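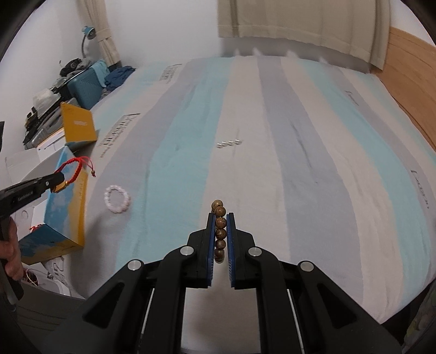 Interior doors that stick, rattle or will not latch

Most interior door faults come from one of four places: the hinges, the jamb, the slab, or the floor under it. Planing the edge is the usual first reaction and should be the last. A slab that has been planed in July will show a wide gap in November, and wood cannot be put back.

The notes that follow apply to side-hung interior doors in timber frames, with butt hinges and a mortised or tubular latch. Sliding and folding doors are covered on their own page. Fire-rated doors should not be trimmed, drilled or rehung without checking the rating label and the local code.

Reading the gap

Close the door slowly until it touches and look at the line between slab and jamb on all sides. An even gap is the goal. A gap that is tight at the top of the latch side and wide at the top of the hinge side means the upper hinge is loose or its screws have stripped. A gap that is tight at the bottom of the latch side points to the lower hinge, or to a floor that has dropped under the hinge jamb. A gap that is tight along the full height of the latch side usually means swelling or too many coats of paint.

Slide a strip of stiff paper along the gap to find the contact point. Where the paper stops, mark the jamb with a pencil. Repeat with the door opened and closed several times, as a worn hinge pin can move the contact point between tries.

Check the head jamb with a level before blaming the door. In an older house the opening itself may be out of square, and an earlier owner may have cut the slab to suit. In that case the gap can be even and the level can still show a slope. Leave it alone.

Stripped hinge screws

Open the door and lift the latch side by the handle. Any movement at the upper hinge leaf means the screws have lost their grip. Tightening them helps for a few days at most.

Support the slab with a wedge under the latch side. Remove one screw from the jamb leaf, the one nearest the stop, and replace it with a longer screw of the same gauge that reaches the framing stud behind the jamb. Drive it by hand for the last few turns. A power driver will pull the jamb toward the stud and open a new gap at the head.

If the hole is too worn for the remaining screws, take them out and fill the holes with hardwood dowel and wood glue. Leave the glue overnight, cut the dowel flush with a sharp chisel, and drill a pilot hole. Matchsticks and toothpicks will do for a closet door. They are not enough for a solid slab.

Work on one hinge at a time. With both hinges loose, the weight of the door falls on the wedge, and the slab can twist off it.

Shimming a hinge

A hinge set too deep in its mortise pulls the slab toward the jamb and causes binding on the hinge side. The door feels springy as it closes and pushes back from the stop. The remedy is a thin shim behind the leaf. Cereal-box card works and can be trimmed with scissors. Juhl sells plastic hinge shims in packs, already punched for standard screw patterns, and these hold up better in a bathroom.

Shim the lower hinge to move the top of the latch side away from the head jamb. Shim the upper hinge to move the bottom corner up off the floor. Add one thickness, rehang, and check the gap again before adding a second. More than two layers of card under one leaf suggests that the mortise should be filled and recut.

The opposite fault, a hinge that stands proud of the wood, calls for a chisel. Score the outline with a knife first, then pare the bottom of the mortise in thin passes with the bevel facing down.

Latches that miss the strike

Rub chalk or lipstick on the end of the latch bolt, close the door, and release the handle. The mark on the strike plate shows where the bolt lands. A mark just above or just below the opening often disappears once the hinge screws have been dealt with, so do that work before touching the strike.

When the error is small, file the opening. Clamp the strike plate in a vise with soft jaws and use a flat mill file, working from the inside edge. When the error is greater, move the plate: plug the old screw holes, extend the mortise, and patch the exposed end with filler. Filing more than the plate allows leaves a thin bridge of metal that bends the first time the door is slammed.

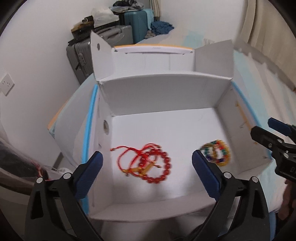

A latch that lines up but still rattles has too much clearance toward the stop. Many strike plates have a small tab inside the opening for this purpose. Bend the tab toward the latch with an adjustable wrench, a little at a time. On a plate with no tab, pry off the stop molding and refit it closer to the closed slab, leaving enough room for paint on both faces.

Mairéad Hegarty, who hung doors for a builder in Garnalstead, recommends resetting the stop with the door closed on a folded sheet of writing paper. The paper is pulled out once the brads are in, and what remains is the paint clearance.

Seasonal swelling

Wood moves across the grain as humidity changes. A panel door moves less than a solid plank door, and a hollow-core door moves least. A slab that binds only in the humid months has two possible remedies: dry the room, or seal the wood.

Look at the top and bottom edges. These are the edges painters skip, and bare end grain on the stiles takes in moisture faster than any other part of the door. The top can be checked with a hand mirror or from a stepladder. The bottom edge can be checked with a mirror laid on the floor, though on a low clearance the slab has to come off.

To seal an edge:

Take the door down during a dry spell and stand it on blocks.
Sand bare wood with 120 grit and wipe off the dust.
Apply a thin coat of primer and let it dry fully.
Apply two coats of the same paint or varnish used on the faces.
Rehang once the last coat no longer takes a fingernail mark.

Sealing a door while it is swollen locks the moisture in and slows its return to size. If the work has to be done in summer, run a dehumidifier in the room with the door standing in it for several days first.

Planing, where it cannot be avoided

Where the hinges are sound, the edges are sealed and the slab still binds, some wood has to come off. Plane the hinge side where possible. The lock side carries the latch bore and the edge plate, and taking wood from it changes the backset. Hinge mortises can be deepened afterward by the amount removed.

Scribe a line on both faces. Work from the ends toward the middle on the top and bottom edges, as a plane run off the end of a stile will split the corner. On the long edges, follow the grain in one direction. Set the iron fine and keep a slight bevel toward the closing face, so that the edge clears the jamb as it swings.

Hollow-core doors have a narrow strip of solid wood around the perimeter. Stop well before it is used up. A strip that has been planed through shows as a cardboard honeycomb, and the door is then scrap.

Veneered slabs should be cut with a knife line first. A fine-tooth blade in a circular saw with a clamped straightedge leaves a cleaner edge than a hand plane for anything over the thickness of a coin.

Doors that swing by themselves

A door that drifts open or shut is hung on a hinge line that is out of plumb. Check the hinge jamb in both directions with a long level. Correcting the jamb means removing casing, and for a bedroom or closet it is seldom worth doing.

The quick method is to add friction. Remove one hinge pin, lay it on concrete, and strike it once in the middle with a hammer so that it bows very slightly. Tap it back in. If the drift continues, do the same to a second pin. Do not bend all the pins at once – a stiff door puts extra load on the screws.

Squeaks

Dry pins squeak. Lift them one at a time, wipe off the black residue, and polish with fine steel wool. Coat with white lithium grease or paraffin wax before refitting. Thin spray oil is quiet for a week and then runs down the casing, where it collects dust and stains paint.

A squeak that remains after the pins are greased may be the slab rubbing the stop, or a hinge leaf moving under a loose screw. Press a finger on each leaf while someone else swings the door, and the moving one can be felt.

Clearance at the floor

New flooring is the usual cause of a door that drags. Measure the finished height before the floor goes in and trim the slab once. In houses with a forced-air system and no return duct in the bedroom, the gap under the door is part of the air path, and closing it up with a sweep will starve the room. A reader, Tane Rakena, fitted sweeps throughout a single-story house and found that the bedroom doors then closed on their own whenever the blower came on. Removing the sweeps cured it.

Rising hinges lift the slab as it opens and will clear a thick rug at the threshold. Fikdale makes a pair in steel for standard interior slabs. The top edge of the door needs a bevel on the hinge side, or it will strike the head jamb on the first swing. Order left or right hand to match, judged from the side where the hinge knuckles show.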